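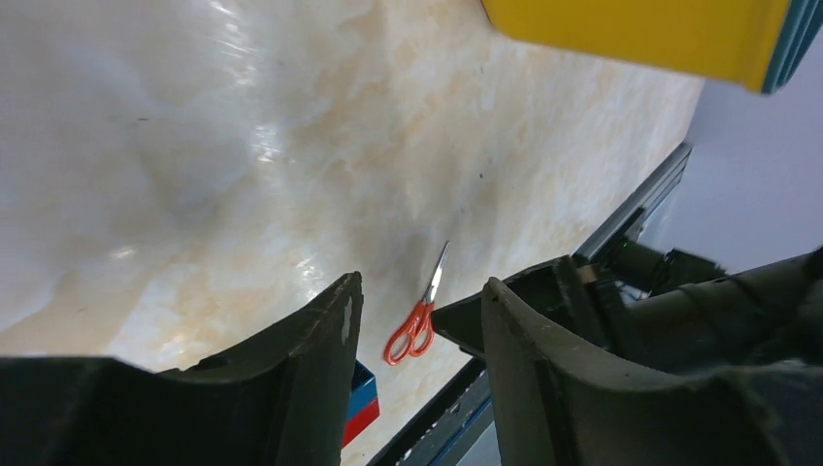
Lining up on the orange-handled scissors, seen from the wrist camera.

Teaching your club's arm to pick up scissors
By Yayra Quaye, Closton Robotics Club

Search this site Go Advanced search
Print this page | E-mail this page to a friend

If your club has been at it for a term or so, you've probably got your arm picking up foam blocks and feeling pretty good about it (as you should!). Sooner or later one of the kids will ask whether it can pick up something from the pencil case, and that's when the fun begins. Scissors are our favourite second object at Closton. They're flat, they're an odd shape, and one end is a much better place to grab than the other, so the students have to think about where the fingers go before they touch a single line of code.

What follows is the way we run it with our Year 9 and 10 group. It takes us 5 sessions, though Wissam Salameh's lunchtime crew at Stusutgate got through it in fewer, and they've been insufferable about it ever since.

Before you start

You'll want a two-finger gripper, a camera on the wrist, a laptop that can record the video along with the joint positions, and a pair of blunt-nosed school scissors. Choose handles in a loud colour. Orange has been brilliant for us, as even the simplest colour threshold will find it, and the students can see at a glance whether the thing is between the fingers or off to one side. Tape the blades shut for the first few goes. Keep hands off the table while the motors are live, and have one person on the stop button who isn't doing anything else.

Step 1: Find out what your table does to the light

A shiny tabletop throws the ceiling lights straight back at the camera, and you get white patches that wander about as the wrist moves. The blades are the same sort of pale grey as a reflection, so they come and go in the video. Have a look at your own picture at the time of day you normally meet – ours at four in the afternoon is a different animal from ours at lunch – and turn the exposure down until the handles keep their colour. Fix the exposure and the white balance there. If you leave them on auto you'll be chasing your tail all March, the way we did.

Step 2: Centre the handles in the gap

Bring the arm over by hand control, slowly, with the fingers open, and jog it until both handle loops sit in the gap. We aim for the handles because the blades are slender and there's so little to hold on to. Have the blades pointing away from the wrist. They can lie at a bit of an angle, that's fine, and you can sort out the wrist rotation in the next step. Save this position and call it "above". Shahzad Mohmand calls his "hover" and it causes no end of confusion when we swap files, so do agree on a name first.

Step 3: Turn the wrist, then lower

Rotate so the fingers will close across the handles from either side. Then lower in small steps, stopping to look each time. The wrist camera is a terrible judge of height, I'm afraid, and the fingers always look closer to the table than you expect. Slip a sheet of paper under one fingertip; when it only just drags, you're there. Save that as "grasp".

Step 4: Close gently and lift a little

Close at your lowest force setting, lift by a hand's width, and wait for a count of three. If the scissors swing down at the blade end, you're gripping too far back, so shift towards the pivot and try again. We ask for 14 good lifts out of 19 before a team moves on. I couldn't tell you why those numbers, they were on the whiteboard when I joined.

Step 5: Record your runs

Now move the scissors a little between runs, turn them, and record everything, including the misses. Our shared folder has more than 2,000 clips in it and the misses are the ones I go back to most often. Write the starting angle in the file name while you still remember it.

Do let me know how you get on!

Print this page | E-mail this page to a friend

Comments

Roksolana Levchenko: The paper trick saved our fingertips, thank you. We were scuffing ours on every second try. Would it work for pencils too?

Yayra Quaye: It should do, Roksolana, but put a bit of Blu Tack under them or they'll roll.

Heike Fröhlich: We have a matte desk mat under everything and I'd skip Step 1 if you can get one. Ours is grey. The blades are still hard to pick out, mind you.

Wissam Salameh: Four sessions. Just putting that here.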